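Coaching Youth and College Sport, Unit 8
Handout: Planning the Softball Practice Week

Read before the April field session. Bring a printed copy and a pencil.

1. Where the hours go

Most college softball programs in the Ellwood district get two full-field practices a week during the season. Everything else happens in a gym, a cage or a parking lot. A coach who plans only for the full field ends up with players who hit well and cannot run a relay.

Start with the game schedule. Mark the doubleheaders first, then the travel, then exams. What remains is your practice time, and it is usually less than you were told at the start of the year.

For the Mellard season we looked at in class, the staff logged 274 minutes of practice in a typical week. Batting took the largest share. Base running got 9 minutes. The team was thrown out on the bases more often than any other in its league, and the staff put this down to speed until they read their own log.

2. The warm-up

Keep it short and keep it the same. Jogging, dynamic stretching, then throwing. Throwing starts close and moves back in steps. Pitchers and catchers go off on their own once their arms are loose.

Do not use the warm-up to talk about the last game. Do that before anyone picks up a glove, or leave it until the end.

3. Stations

Stations work when the groups are small and the drill is familiar. Teach a new drill to the whole team first. Run it as a station the next time.

A sample rotation, 8 minutes each:

Tee work, outside pitch
Front toss
Short hops, backhand side
Bunt defense, corners and pitcher
Leads and first step from first base

Outfielders can replace short hops with drop steps. Catchers should do blocking at least once in each rotation, before their legs are tired.
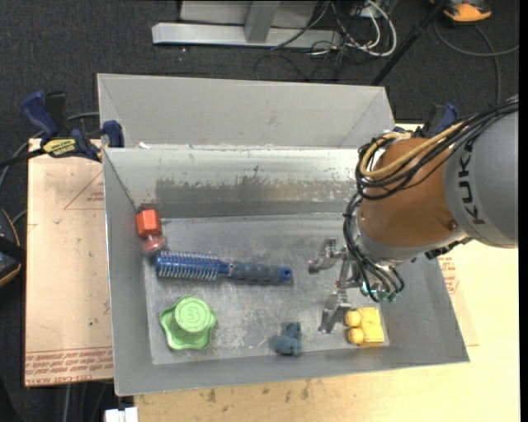
Jouko Hakala disagrees with the timed rotation. He would move a group on when the drill has been done properly and let the clock look after itself, and he says short stations teach players to wait for the whistle. His own teams at Branavard ran three stations at most, with one coach staying at the hardest of them.

Both approaches can be defended. With one assistant, the clock is easier to manage. With a larger staff, Hakala's method gives the infielders more useful repetitions. Be ready to argue for one of them in the seminar, using a roster you know.

4. Pitchers

Plan the pitchers' week separately. Count every pitch, including those thrown in practice and in the bullpen before games. Write the number down the same day. A pitcher who threw both ends of a doubleheader does spins and light work at the next practice and does not throw to live hitters.

5. Assignment

Write a one-week plan for a team with 2 pitchers, one gym session and a doubleheader at the end of the week. Show the length of each block and the name of the coach running it. Add a short paragraph on what you left out.

Plans are due 3 June 2025. Late plans lose one grade.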